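Tular block-handling faults: README

This folder goes with the fault records from the Sirnside site. Read it before you plot anything. The records cover grasp faults on a two-finger arm that handles toy building blocks at a white table and also works near the crate rack. The wrist camera gives the view you'll be working from most of the time.

Status: usable, with reservations. The reservations take up most of this file.

What went wrong

The controller reported a good grasp when it had no business doing so. It closed the fingers, saw the motor current rise, and wrote "held" to the log. In 93 episodes we went back through by hand, 48 had at least one "held" entry that the wrist video did not support. Either the block had slipped out or the fingers had stalled against something that wasn't the block. The arm then carried on with its move as if it had a load.

The first explanation we were given was worn finger faces. I don't buy it as the main cause. Wear may well matter, but a worn finger should lose the block, and losing the block should show up as a fault. The log said everything was fine. That is a software problem sitting on top of whatever the hardware problem is. 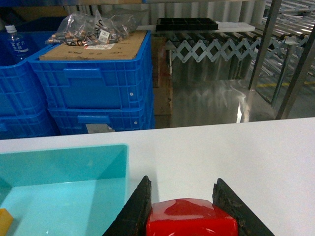 Can the "held" flag be used as a success label?

Only if a person has checked it against the video. The flag comes from motor current alone, and a stalled finger looks much the same to it as a firm grasp. Use the reviewed column where it exists and treat the raw flag as a hint.

Files

episodes.csv - one row per episode, with start time, task name, raw flag and reviewed result
events/ - controller messages, one text file per episode
wrist/ - wrist camera video
notes.txt - what the operator typed at the time, unedited, typos included
jelier_patch.diff - the change made to the grasp check, see further down

The reviewed column has three values: ok, fault, unclear. Please don't fold "unclear" into either of the others. Somebody did that for an early chart and the fault rate dropped by a very pleasing amount.

How the faults were sorted

Slip: the block was between the fingers and then it wasn't, with the fingers still closed.
False close: the fingers stopped short on something else, usually a tray wall.
Late stop: the arm kept moving after a fault message. These are the ones with safety weight.
Other: what it sounds like. It is larger than I'd want.

Slip and false close can be hard to tell apart when the block sits low between the fingers. Two reviewers looked at every false close and disagreed on 4 of them. Those are marked unclear.

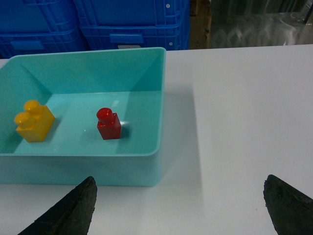
False close is the type I'd look at hardest, and the one the Babaei summary passes over in a sentence. The approach planner knows where it believes the block is. It has a poor idea of the tray. Its tray model is a flat rectangle with a lip of fixed height, and real trays have sloped inner walls and a rounded rim, like the turquoise one with the yellow and red blocks in it. A fingertip that comes in a little wide can ride that slope, load the motor and pass the grasp check without touching a block. Block size is a second weakness. The yellow brick has two studs and the red one has a single stud, yet the check uses one current threshold for both. We asked for a threshold per block and were told the single value had been "tuned". Tuned on what, I still can't say.

Late stops

There were 2 of these. In both, the controller wrote a fault and the arm finished its current segment before halting. The supplier's position is that finishing the segment is normal behavior for a fault of that class. Fine, but then the class is wrong. A fault that says "grip state unknown" while the arm is carrying something should not be in the same class as a dusty lens warning.

Neither late stop led to contact with a person. I would be careful about taking comfort from that. The area past the rack is a walkway, people use it during runs, and there is no scanner on that side. The speed limit was the only thing doing any work - and the speed limit is a setting anyone with the pendant can change.

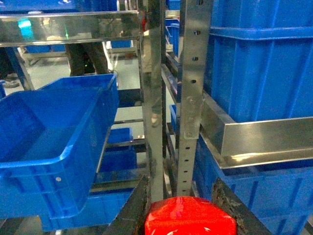

The stop distance was never measured with a load on. The figure in the site paperwork comes from an empty gripper, so it tells you very little about the late stops. If you want to use this set to argue that the cell is safe, please find another set. It was recorded to look into grasp faults, and the late stops turned up in it by accident.

The Jelier patch

The patch adds a finger-width test to the grasp check. After closing, the gap has to match the expected block width within a tolerance, or the flag stays off. It should catch most false closes and some slips. It does nothing for late stops.

I say "should" because the only test so far was a replay against these same records, and the tolerance was picked by looking at them. That is marking your own homework. The replay numbers are left out of this file on purpose. Ask for them if you need them, but run fresh episodes first.

Known problems with the data

- Clocks. The event log and the wrist video drift apart over a session. Line them up on finger closure, which is visible in both.
- Operator notes are missing for most of the January sessions.
- "Retry" rows are counted as new episodes. Whoever set up the logging thought this was sensible. It makes the raw success rate look better than it was.
- Finger pads were swapped at least once and the date wasn't written down.
- People can appear in the background of wrist video. Keep the video inside the project.

Open items

Stop distance with a load: not done
Scanner on the walkway side: requested, no answer
Threshold per block: refused, asked again
Fault class for unknown grip state: with the supplier

Corrections to the reviewed column are welcome. Send the episode number and the video time, and leave the raw flag as it is.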